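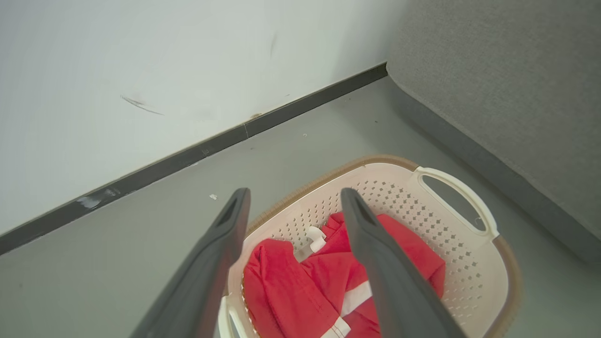 Figure 4. Wrist camera view of the basket pick. The two fingers are open over a red garment with white reflective striping.

4.2 Build and workspace

The Gusar rig was put together in a shared workshop in Koltstead between other members' projects, and most of the choices in this section follow from that. It has two arms on a common stand. Each arm ends in a parallel gripper with long tapered fingers, and each carries a small camera at the wrist. A third camera sits higher up between the arms and looks down over the work area. We refer to it below as the head camera.

The parts budget, not counting the arms themselves, came to $1,585. This covers the stand, the three cameras, the finger sets, cabling and a used desktop computer. The stand is made from aluminium extrusion bolted to a weighted base. An earlier version had castors, and we took them off after the first week. With the castors locked there was still enough play at the base for the head camera to drift against the arm frames when both arms reached forward together, and the drift showed up in the calibration residuals well before it could be seen by eye.

The fingers went through more revisions than any other part. The first set was short and square at the end, copied from the gripper supplied with the arms. It worked on blocks and tins but pushed cloth ahead of it instead of getting under it, and the corners snagged on knitted items. The set used in this paper is longer and narrows towards a rounded tip. The shape lets the gripper reach into a basket while the body of the gripper stays above the rim. The cost is stiffness. A long finger bends under side load, and we had to lower the closing force to keep the tips meeting squarely. Ileana Bratu drew the final version and also wrote the jig program that drills the mounting holes, so that a broken finger can be replaced without calibrating the wrist camera again.

The wrist camera was mounted to keep both fingers in view all the way to their tips. This gives up a fair part of the image to the gripper itself. We tried a mount that looked past the fingers, and the wider view was useful for finding the basket, but the last few centimetres of the approach were then made blind. Cloth shifts when it is touched and the useful information is right at the tips, so we went back to the first mount and left the job of finding things to the head camera.

The task area is a patch of floor in a corner, with a white wall behind it and a grey upholstered seat to one side. A plastic basket stands on the floor and garments are moved between the basket and the seat. We did not paint, cover or relight the corner. The wall has scuffs and the baseboard has a worn patch, and these were left as they were. In an early test we hung a plain sheet behind the task area to hide such marks, and the sheet moved in the draught from the workshop door, which was a good deal worse for the background model than the scuffs had been.

Placing the stand took some time. The basket has to be close enough for both grippers to reach over the rim, but the seat is higher than the floor and has a rounded corner, and an arm that is well placed for one is awkward for the other. In the final layout the right arm works over the seat and the left arm has the open floor.
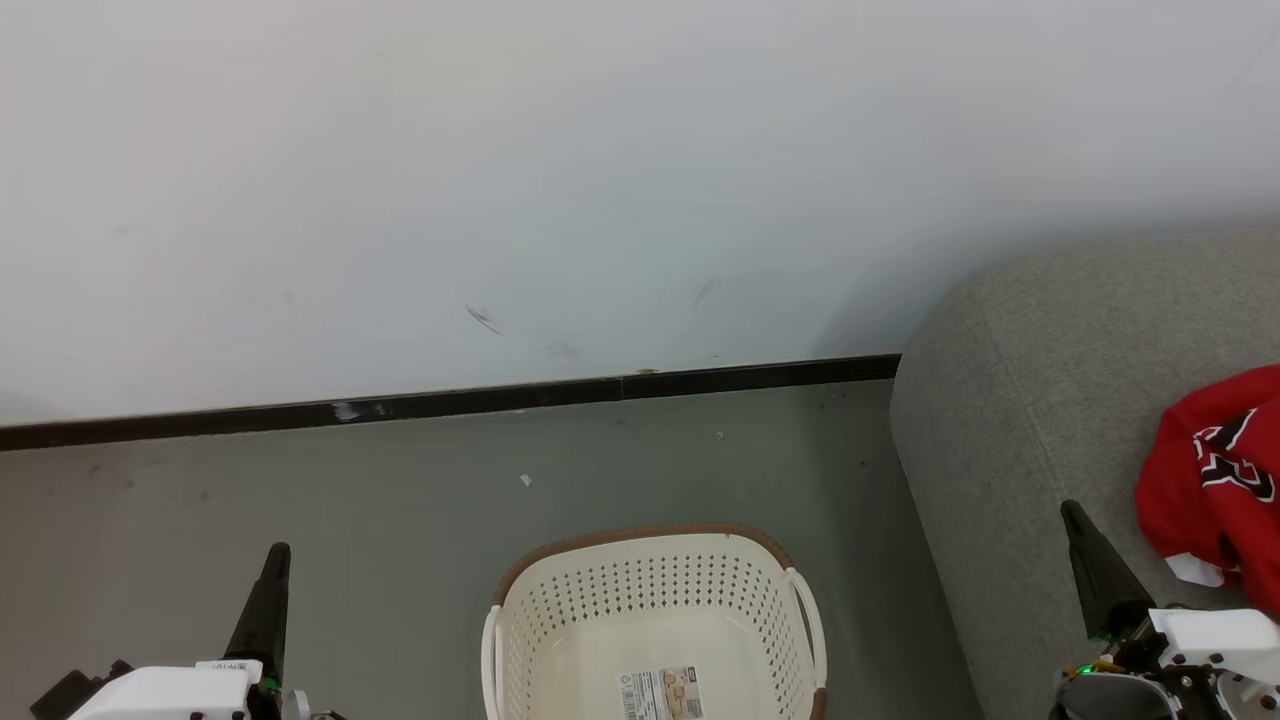 Both arms can reach the basket from this position, though the right one has to fold its elbow in to do so. We limited the shoulder travel in software to stop the upper links from meeting above the stand. The limit is set wider than it needs to be. It removes a few poses that would have been fine, and we accepted that in exchange for not having to check every new motion by hand.

Control runs on the desktop computer at 100 Hz, using the Vanov driver for the arms and a small program of our own, Bucur, for everything else. Bucur reads the cameras, stamps each image with the time it arrived, and writes the images and joint readings to one log. It does not try to line the streams up while it is running. We found that doing the alignment afterwards made the live part much simpler, and a dropped image then showed up as a gap in the log, where it could be found. Before that change a dropped image would quietly shift everything behind it.

The basket caused more trouble than we had planned for. Its sides and inner walls are perforated, and the floor shows through the holes, so a simple colour threshold breaks the basket up into small patches. The rim has a brown woven-looking texture and stands out better against both the plastic and the grey floor. We fit the basket position from the rim alone and ignore the walls. The handles are white and sit outside the rim, and they are masked out before the fit - with the handles left in, the estimated centre moved sideways whenever one of them was hidden by a finger.

The printed label on the base of the basket was a second source of error. It has a white part and a tan and brown printed part, and with no cloth covering it the garment detector sometimes marked it as something to be picked up. We could have peeled it off. We chose to add views of the bare basket to the training set instead, on the grounds that other baskets will have other labels. False picks on the label became rare after this, though they did not stop.

Garments bring a related problem. Tags, stripes and printing are high in contrast and draw the detector towards them, while the best place to grip is often a plain fold nearby. A reflective stripe is the hardest case we have met, as its brightness changes with the angle of the wrist. For this reason the grip point is not taken from the detector directly. The detector gives a region, and the grip point is then picked from the folds inside that region, with a small penalty for points close to a tag or a stripe edge.

The rig shares its floor with other users and has to be made safe to leave. The arms are parked with the fingers raised and the power to the motors is cut at a wall switch, separate from the computer. The stand has been moved once since it was built, in May, when the workshop benches were rearranged. Setting it up again took most of an afternoon, nearly all of it spent on the head camera. The wrist cameras were checked against the finger tips and needed no change. All logs used in Section 5 were recorded after that move.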